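Library > Working Papers > Guest Housing Studies
Contents Abstract Figures Notes Next section

3. What Guests Do With Their Outer Clothing

Anyone who has spent time in small hotels will know that the wardrobe is seldom the first place a coat goes. Our interviews at the Fonero guest house bore this out very nicely, and I was grateful for how freely people talked.

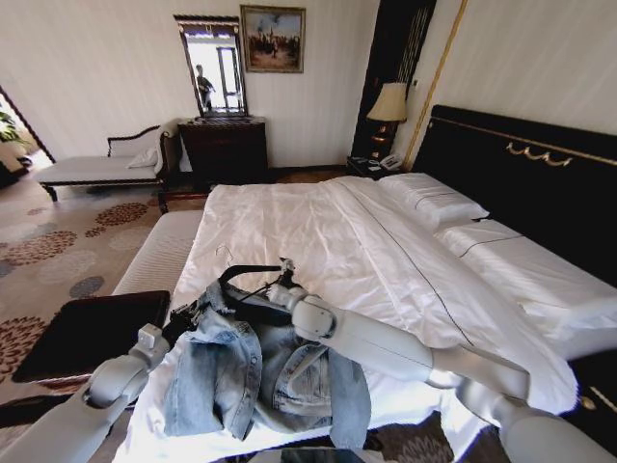
Norbert Bognár

Of the 40 guests we spoke with, 23 told us they put a jacket down on the bed when they come in, and 9 said they use the back of a chair. The rest gave mixed answers – several wanted to tell us about their mothers' hallways instead, and I let them, as those stories turned out to be useful in Section 5.

Denim came up more often than I had expected. Guests tend to think of it as a fabric that looks after itself, so it gets less care than a wool coat would.

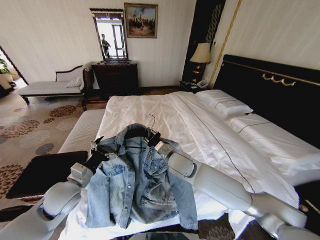

Figure 3. Denim jacket with a thin metal hanger inside the collar.

Hangers were a sore point. People dislike the kind that can't be lifted off the rail, and they remember them for years. One gentleman, who had stayed at the Fodor every November, still brought two of his own from home.

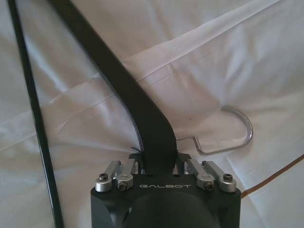
I should add that a shortage of hangers was mentioned by 20 guests, most of them staying longer than a weekend. Couples felt it the most – a shared wardrobe fills up quickly in cold weather, and the bed becomes the spare shelf until bedtime.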